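Saturday, 7:40 p.m.

Shirt folding, still. Read the Mavamell write-up over lunch: 697 trials, towels only, all starting flat. A towel has four corners and no neckline, so I don't put much weight on it. My own log stands at 102 attempts on T-shirts, 31 of them folds I would put in a drawer. By hand a shirt takes me 19 seconds, talking.

Bunched starts are the weak point. With the cloth creased across the middle, the arms have to find an edge before any folding can begin, and most of the time goes there.

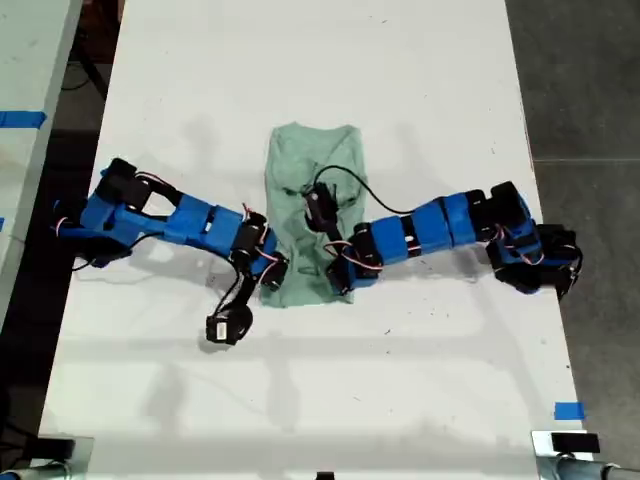 Monday's list

Flat starts and bunched starts in separate columns. Reread the Halliday notes on grip force. Do the real laundry myself.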